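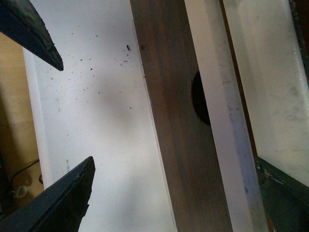 What is the best way to clear crumbs and dust from a white work surface?

Dry removal comes first. Loose particles are lifted with a soft brush or a vacuum nozzle, and only then is the surface wiped with a damp cloth. Wiping first tends to smear fine dust into a gray film and can drag hard grains across the finish.

Surface debris

Surface debris is the loose matter that collects on tables, shelves, benches and panels in ordinary use. It includes household dust, food crumbs, sawdust, lint, flakes of old paint and grit carried in on shoes or tools. The term is used mainly in cleaning and woodworking manuals.

Visibility

Dark specks are easiest to see on white or pale panels, and light dust is easiest to see on black ones. A low lamp placed to one side makes small particles throw shadows and is often used for inspection before painting or gluing. Shadows falling across a white panel can hide fine gray dust, so the lamp is usually moved once during the check.

Sources

In a workshop, much of the debris comes from boards. Sawing leaves coarse grains close to the cut, while sanding leaves a fine powder that travels farther. A wooden plank laid on a clean panel may also shed splinters and bits of bark from its underside. Raised edges and lips stop particles from falling to the floor, but dirt gathers in the corner along them.

Methods

The Deler handbook, compiled by Dariusz Tomaszewski and Melina Spanos, gives the following order of work:

Lift boards and tools off the surface; do not slide them.
Brush toward the open side, away from any lip.
Vacuum the corners with a narrow nozzle.
Wipe with a damp cloth, then with a dry one.
Leave the surface for 60 minutes before gluing.

Compressed air is discouraged indoors, as it moves dust onto walls and cables.

Scratches

Painted and plastic-coated panels scratch more easily than glass or steel. Sand and metal filings cause most of the damage. Lucrezia Parisi, in notes written for the Mulligan workshop, recommends replacing a cloth as soon as grit can be felt in it.

See also

Dust sheet
Bench brush
Sawdust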